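About Fletcombe Tableware

Fletcombe Tableware designs and sells glazed bowls and serving dishes for domestic use. The firm was set up by Corina Kofler in a rented unit in Brelton, where glazing, inspection and packing are still carried out. The office and the trade counter are in the same building.

The range is deliberately short. It consists of bowls, wide dishes and shallow plates, all intended for daily use at an ordinary dining table. We do not make cups, teapots or ovenware. Decorative pieces were dropped in the second year of trading, as they took up kiln space and the reject rate was too high.

Shapes

Each bowl has a flared wall and a flat base. The flare makes the bowl easier to lift and allows one size to sit inside another in a cupboard. The flat base gives a stable footing on cloth as well as on bare wood. Rims are kept thin, which makes pouring cleaner but means that the rim is the part most likely to chip. Rim thickness is checked by gauge before the first firing and again after glazing.

The Gravance line is our main product. It is built on the principle that a bowl should sit inside a wider dish, so that the two can be carried to the table together. The dish catches drips and takes spoons, stones or peel. Bowls and dishes are sold separately and any bowl in the line fits the dish one size above it.

Glazes

Glazes are mixed in Brelton from dry materials and sieved before use. The pale green was the first colour we offered and remains the most ordered. It is a glossy glaze, and the gloss is easiest to judge in direct sun, where pinholes and thin patches show up clearly. Sample pieces are therefore looked at in daylight on a table before a batch is released for sale. Lighting in the inspection bay is adequate for cracks and warping but has never been reliable for colour.

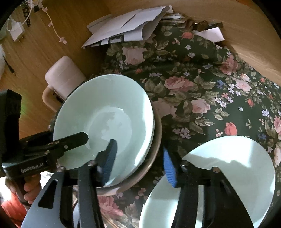

Can a bowl and dish from different colours be used together?

Any bowl can be paired with any dish of the correct size, as the footing is the same across all colours. Mixed pairs may be ordered at the same price as matched ones.

Production and testing

The kiln room runs 2 electric kilns. A full firing of the larger kiln holds 60 bowls, stacked by size on separate shelves. Bowls from each batch are taken out for testing, which covers water absorption, resistance to knocks at the rim and repeated washing at high temperature. Batches that fail are not sold as seconds. Pieces with small marks in the glaze that do not affect use are sold at the trade counter at a reduced price.

Annual output is 2,000 bowls, with a smaller number of dishes. We have no plans to raise this figure while glazing is done by hand.

Care

Bowls and dishes may be washed by machine. They should be allowed to cool before being put in cold water. When stacking, place a sheet of paper or cloth between pieces if they are to be stored for a long period. Metal cutlery can leave grey lines on a pale glaze; these are deposits of metal and can be removed with a mild cream cleaner.

Stockists and orders

Fletcombe bowls are held by 57 shops. Direct orders are packed in Brelton and sent out in corrugated card with paper filling. Broken items should be reported with the order number and a note of the batch mark, which is stamped on the underside of each piece.

Trade customers who need table settings in quantity should write to the office before placing an order. The Hämmerli dish, a deeper version of the standard one, is made to order only and is fired once a year in September. Orders for it close when the kiln plan is full.

Page last revised 2022-03-06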